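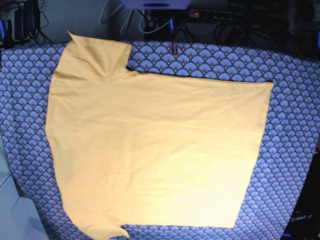
From: Leonora Ambrosio
To: laundry-fold list
Subject: Re: Fold width for jersey tees on a padded surface
June

Replying inline to the question about fold width, then notes on the cover.

> We are setting up a second table for the short-sleeved jersey
> tees and can't get a consistent width out of it. Same people,
> same shirts, but the folded piece comes out wider at the hem
> than at the neck. The old table was bare board. The new one
> has padding and a patterned cotton cover. Does the padding
> matter, or should we be looking at the fold sequence? Also,
> is there any reason to prefer a plain cover?

The padding matters less than the sequence. On bare board a shirt slides when you pull a sleeve across, so small errors get corrected without anyone noticing. On a padded cover the jersey grips and stays where it was put. If the body is laid down with the hem at an angle, the fold line follows that angle and you get the wedge shape you describe.

Sequence we use at Lumanlan for adult sizes:

1. Lay the shirt front down, neckline toward the left, hem toward the right.
2. Square the hem first, then the shoulders. Pull at the side seams only. Pulling at the hem stretches the rib and it does not recover before the fold.
3. Smooth from the center out, flat hand, one pass each way.
4. Fold the far side to the center line, sleeve back on itself.
5. Repeat with the near side.
6. Hem to neck in halves, or in thirds for the narrow shelves.

Check the width after step 5. If it is off there, open it and go back to step 2. Correcting at step 6 only hides the error inside the stack.

On the cover: a repeat pattern is useful if the rows run parallel to the table edge. Ours is a fan-scale print and the rows serve as a ruler. Fit the cover with a row lined up on the front edge, tension it, then check the row again at the far edge. A skewed cover is worse than a plain one, as people will align to it without thinking.

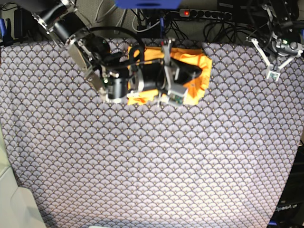
Fan-scale cover with an orange cloth on it, crumpled and folded.

Pieces that arrive in that state should be picked up and shaken out before they are laid down. Spreading a crumpled knit by pushing at it on a gripping surface puts diagonal tension into the body. It looks flat, then creeps back after you let go. Two shakes from the shoulders is enough.

> How many per stack before they lean?

We stop at 24 for medium and smaller. The Rimia shelving has 36 cm clear between shelves and will physically take more, but the bottom pieces pick up a hard crease at the center fold. Last month's run was 348 pieces, and the refolds were nearly all from the bottom of overfilled stacks.
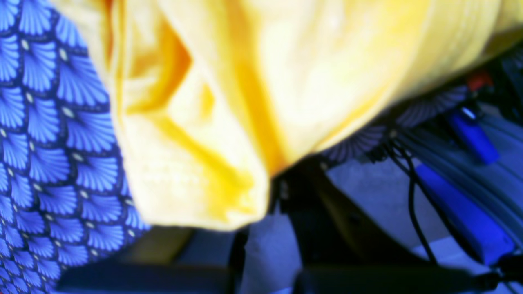
Yellow cloth bunched over the blue print. One prominent fold in the bunch runs on the diagonal.

With pale colors, look along the surface from a low angle before folding. Under strong light a light yellow washes out and shallow wrinkles are hard to see from straight above. We moved the lamp at the Skivden table to the side for this purpose and left the ceiling light off.

Remaining question from my side: has anyone tried the Lostent cover cloth over a padded top? I would like to know how much it shrinks on the first wash, and whether the print stays square to the grain afterward. If you have measurements from before and after, please post both directions.

Leonora Ambrosio
Lumanlan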